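Plarnine table, model 213
Section 4: Setting up the top for sorting

Read Section 3 first if the legs are not yet fitted.

4.1 Placing the table

1. Stand the table on a level floor. Low-pile carpet is suitable.
2. Leave 80 cm clear on the side where you will work.
3. Turn the table so that the cable hole is on the far side, away from you.
4. Press down on each rounded corner in turn. If the top rocks, adjust the feet as shown in Section 3.

Note: Tape may be used at the corners nearest you. Remove it slowly, as strong tape can lift the finish.

4.2 Placing the basket

1. Wipe the top with a dry cloth.
2. Set the basket on the left half of the table and keep the right half free for sorted items.
3. Put the foam blocks in the basket. Do not fill it above the rim.

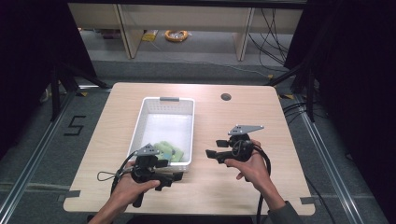 4. Take blocks out one at a time and lay them on the right half, 15 cm or more from the edge.

Caution: Do not sit or lean on the top. Keep trailing cables clear of the basket.

4.3 Cleaning

Use warm water and a little washing-up liquid. Dry the area round the cable hole at once. Replacement baskets can be ordered from Jillitz.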